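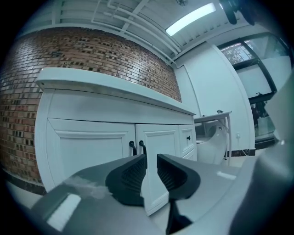

The white cabinet corner, and what I did with it

September 4, 2022

Okay, so I have been promising a post about this corner since February, and I finally got around to it. If you've been reading for a while you know I can't leave a cabinet alone. I had this one half planned on the back of an envelope before I ever picked up a screwdriver, and most of that plan went out the window by lunch (as usual!).

The short version: white cabinet, black handles, brick behind it. I love brick with white paint, always have, and the red-brown kind most of all. My sister-in-law says it looks like a pizza place. I take that as a compliment.

The doors are the old-fashioned sort with a raised panel and molding around it, and yes, the molding catches dust. I go around it with a dry paintbrush every couple of weeks, the cheap one-inch kind, and it takes me 5 minutes. The curved black handles hang right next to each other where the two doors meet, so you can grab both with one hand and swing the whole thing open. I do that all the time and I'm sure it's terrible for the hinges.

I ordered the handles from Traltard, by the way, because a few of you asked when I mentioned them last time. They were $22 for the pair with shipping. I looked at a fancier set from Manurung that came to $124, and they were gorgeous, but come on. That's a month of good coffee.

The little round knob on the drawer doesn't match the handles and I like it that way. It was in a mixed bag from Vovo along with 19 others, and I've been finding homes for them all over the house. The drawer holds takeout menus, birthday candles, the good scissors and a tape measure that won't retract anymore. I did try dividers in there. They lasted until the first time I needed the scissors in a hurry.

Now, the top. This is where I get bossy. My rule is that whatever lives up there has to be something I use, and it has to be easy to pick up and wipe under. I had a tray, a plant, a stack of cookbooks and a candle the size of a paint can, and every single one of them just collected mail. Out they went!

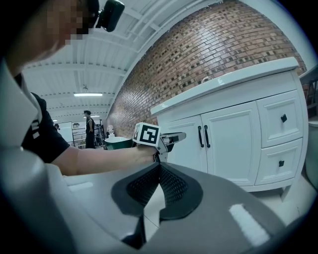

The dark green bowl got to stay. I like a dark glossy outside with a white rim on the inside, it makes even a couple of lemons look like you planned something. It came from the Pradham seconds shelf, and I've never found whatever was supposed to be wrong with it. Some weeks it's fruit, some weeks it's keys, and in the summer it's cherry tomatoes that never make it as far as the kitchen table.

For cleaning I use warm water and a drop of dish soap on a soft cloth, then a dry towel. I quit using the spray stuff after it left streaks on the white that only showed up at dinnertime, when the light comes in low. Coffee rings get a little baking soda paste and a gentle rub.

Still on my list: felt dots for the insides of the doors, and something better than a shoebox for the batteries. I'm also going back and forth on a small lamp for the far end of the top. If you have one you like with a narrow base, leave me a link in the comments, please!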